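Notes from the Sorting Table
by Kaja Grīnberga

Hello again, and happy 20th September to everyone who reads the Lerkent newsletter on the day it lands (and to the rest of you, who I know let it sit until the weekend and then write to me all at once).

I promised last time that I'd talk about bins. I have been putting it off, mostly from fear that I'd go on too long, and now I'm going to go on too long. You've been warned!

So, the clear plastic storage bin. I came to it late. For years I was a cardboard box person, and I would have told you cardboard was fine, and then I opened a box marked WINTER in November and found a waffle iron and half a sewing kit. There was a scarf in there too, I suppose, so it wasn't a total lie. After that I bought my first see-through bin at the Trovum outlet and started over, one shelf at a time.

My one firm habit is that an emptied bin stays empty until I've decided what it's for. It goes on the table by itself, on brown kraft paper marked into squares with blue tape, and it gets a square more or less to itself. I know the tape sounds fussy. I used to just spread everything over the bare tabletop and by lunchtime I couldn't tell the "keep" heap from the "ask Lill" heap. With squares, a thing is in one or it's in the next one over, and I can walk away for coffee and come back without having to rethink my whole morning.
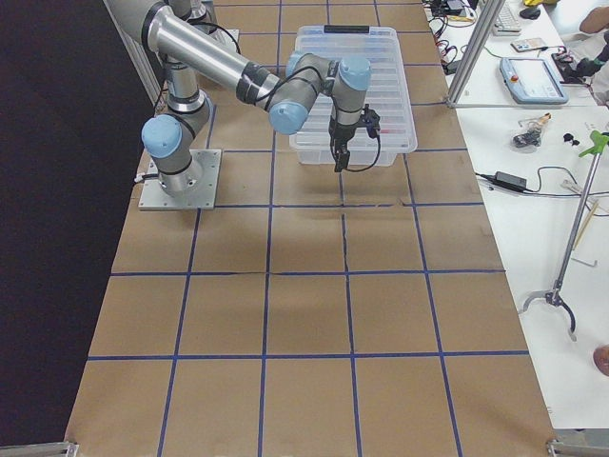 Kraft paper also saves the tabletop, and you can write on it. I scribble things like "batteries??" right where the batteries ought to go. It creases and it wrinkles along the seams and I've stopped caring about that. Use the widest roll you can get hold of, and put the tape down after the paper has had a night to relax, or your lines will wander.

Now, about the plastic itself. Several of you have asked whether to buy the crystal clear kind or the cloudy kind, and my answer has changed. I used to be all for crystal clear. The trouble is that you then have to look at everything you own, all the time, through the side of the bin, and my hall closet started to feel like a shop window. The milky, ribbed kind is gentler. You get a blur of color through the wall, a smudge of red or a bit of something pinkish, and if you packed the thing yourself that's usually enough to jog your memory. It isn't enough for anybody else in the house, which is where labels come in, and I'll get to those in a second.

Do look for a proper handle cutout in the side, with a raised lip. I had a set of four from Kondedora with smooth sides and no handles whatsoever, and carrying one down from the attic was like hugging a wet seal. I gave them away. They were lovely bins for someone who never moves anything!

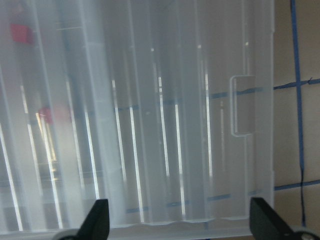
What goes in first

Flat packages, and I mean standing up. If a thing comes in a flat printed packet, it wants to be upright near the front of the bin with the label where you can see it when you look down from above. Lay it on the bottom and it vanishes under whatever comes next, and then you buy another one. I have bought the same drawer liners three times this way.

Small things go in after, against a side wall, so they aren't rolling around in the middle. If you have a lot of small things, they need a box of their own first, but one or two can just sit there quite happily.

And keep a shallow tray in front of the bin while you work. Mine is for the things I pick up and immediately can't make up my mind about. Bright blue is a very good color for a tray, by the way, you never lose it against brown paper. The rule (I do break it) is that the tray has to be empty before I put the lid on anything.

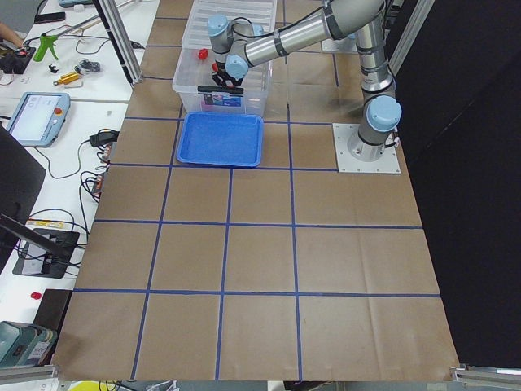 Labels, then. I write mine on plain masking tape with a fat marker, and I stick them on the short end, never the lid, as lids swap around and then you're back to waffle irons in the WINTER box. Lill prints hers and they look gorgeous. I don't have the patience.

Next time I want to do cords and chargers, so please send me your worst drawer. I'll keep your name out of it if you ask nicely. The spare roll of kraft paper is by the door at Lerkent if anyone wants a length to try at home, just leave enough for me to finish the linen shelf.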